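Millby Laundry Room Project
Progress report to the Trarell Fund, second period
Prepared by Elspeth Tosh, project lead

Where we are

When we last wrote, the Millby laundry room had a working door, a kettle and a great deal of optimism. It now also has laundry. Residents of the building bring down whatever needs sorting, we sort and fold it with them, and they take it back upstairs in a state their mothers would recognize. The grant agreement calls this "a shared domestic skills and textile care service." The residents call it "downstairs."

We opened in April, later than planned. The delay was the floor, which Danilo Magbanua declared unfit for anything we intended to put down on it, and he was right. It has been leveled and sealed, and he still looks at the corner by the drain as if it owes him money.

Sorting

Our application promised "a simple color-based sorting system." I wrote that sentence and would like it back. Lights went in one pile and darks in the other, and for the first few sessions everyone was pleased. Then came the things that are red and white. Striped towels, piped pajamas, a tablecloth with strong views about Christmas. A rule that says "go by the main color" works until two adults disagree about which color is the main one, and we have had that discussion at a length the budget did not foresee.

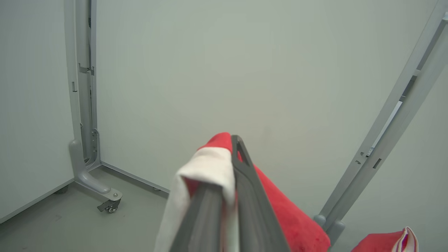
The rule we settled on is Deming Liang's: if there is any red in it, it goes with the reds, and no appeals. It is crude and it works. We have had one pink pillowcase under the new system, against a number under the old one that I have chosen not to record. The sorting sheet on the wall has been redone in larger type, and the paragraph I had written about "mixed textiles" has been removed by popular demand.

Baskets and trays

The equipment line allowed $120 for containers. We spent $100 of it at Piltero, and the remaining $20 is still in the line, waiting for something to break. The fund's officer asked at our last call why we hadn't bought the stackable crates listed in the original budget. We did try a borrowed set. They stacked beautifully, and once stacked they stayed that way, with people dropping socks on the top one until it became a monument.

Open baskets on the floor get used. So do shallow trays, which have turned into the home for small things: single socks, washcloths, the contents of pockets. Haruto Hirose argued for trays from the beginning and has been gracious about it, by which I mean he has only mentioned it at every meeting. 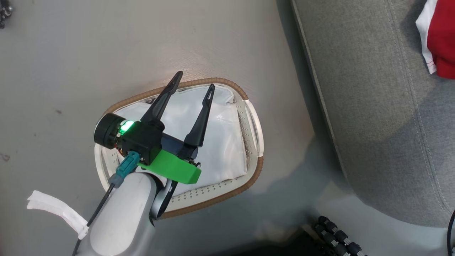
Oval woven tray with a braided tan-brown edge and a perforated cream-white band.

The one complaint about trays is that they migrate. We've put tape on the floor to show where they live – the trays have not read it.

Folding

Folding is where most of the time goes, and it's also where people stay to talk, so I am reluctant to make it more efficient. Towels and pillowcases are under control. T-shirts are taught by Rónán Nic Aodha in a method that takes 2 moves and looks like a card trick, and which I have personally failed to learn.

Soft, heavy clothing is another matter. Fleece won't hold a crease, elastic pulls the fold open again, and anything with a stripe down the side shows everyone how crooked you were.

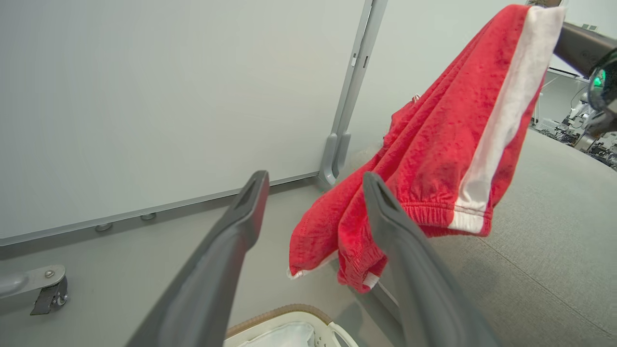 Our current advice is to hold the thing up by the waist, let it hang until it sorts itself out, then lay one leg over the other and roll. Purists object to rolling. They are welcome to come down and demonstrate.

Attendance and money

We reached 40 residents in this period, which meets the target in the agreement. The count is of people and not visits, as you requested. Spending is within every line except tea. The tea overspend has been covered from our own funds and I mention it only because Danilo said I should.

What hasn't gone well

The evening session did not take off. We ran it at 7 p.m., when most people were eating, and we'll try an earlier start. The leaflet from Han, our printer, came back with "foldling" in the heading – our typo, faithfully reproduced. We have used them all anyway, and one resident now refuses to call it anything else.

Next period

We plan to add a mending table, move the ironing board away from the door, and settle the question of who takes home unclaimed socks. We'd also ask the fund to let us move the unspent container money to thread and needles. A one-line email agreeing to that would be enough for our files.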